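Section 4: Loading and Facing the Shelves

This section covers stocking a Zorkstead boltless shelving unit with packaged snacks and boxed goods. Complete Section 3 (Assembly and Leveling) before you begin. The instructions apply to single units and to units standing side by side in a run.

4.1 Before Loading

1. Check that every shelf board sits flat on its supports at all four corners. Press down on each corner with an open hand. A board that rocks must be lifted out and reseated.

2. Confirm that the tabs on each beam are fully engaged in the slots of the upright. Both ends of a beam must be at the same slot height.

3. Wipe the boards with a dry cloth. Do not use a wet cloth on particleboard. Spilled liquid must be blotted up at once and the board left bare until dry.

4. Fit the shelf label strips, if used, to the front edge of each board.

CAUTION: The maximum load is 262 lb per shelf, evenly distributed. Do not place the full load at the center of the board.

NOTE: Units supplied before May have a lower rating of 182 lb per shelf. The rating is printed on the sticker inside the rear left upright. If the sticker is missing, use the lower figure.

4.2 Placing Products

1. Load the bottom shelf first, then work upward. Put heavy cases and multipacks at the bottom.

2. Place bagged goods such as granola on the upper shelf. Stand each bag upright on its base with the printed panel to the front.

3. Arrange bags in a row, one product line at a time. Keep flavors of the same brand next to each other so that the accent colors on the packs can be told apart from the aisle.

4. Place boxed snack bars beside the bags, starting from the side nearest an upright. Boxes hold their shape and will keep the end bag in the row from leaning.
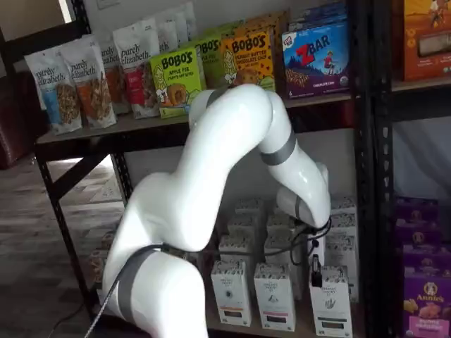

5. Where a flavor has more than one box, set the extra boxes directly behind the front one. Do not turn a box sideways to fill a gap.

6. Leave at least 9 mm between the front of the packs and the edge of the board.

7. On lower shelves, leave enough clearance above the boxes to lift one out without tilting it. If clearance is too small, unload the shelf above and move it up by one slot. See 3.6.

CAUTION: Never move a beam while there is product on the board.

4.3 Adjacent Units

Two units placed side by side keep their own uprights. Do not bridge the gap between them with a board or a long carton. Treat each unit as a separate load when working out weights.

If the run is longer than two units, fit Flalilau wall brackets at both ends. Brackets are ordered separately.

4.4 Facing and Rotation

1. Check the date on each pack before it goes on the shelf. Move older stock to the front and load new stock from behind.

2. Pull the front packs forward until they form a straight line.

3. Remove any bag with a split seam and any box with a crushed corner. Record these on the stock sheet.

4. Recheck beam engagement after the first 100 hours under load, and again whenever the layout is changed.

NOTE: Mixed displays of bags and boxes lose their line faster than displays of boxes only. Face them at opening and at midday.

4.5 Replacement Parts

Boards, beams and label strips are available from Claltby. Quote the unit width and the color of the uprights when ordering. Vermeulen clips do not fit the current upright and must not be used.

Section revised June 18, 2019. Technical contact: Marcelle Texier.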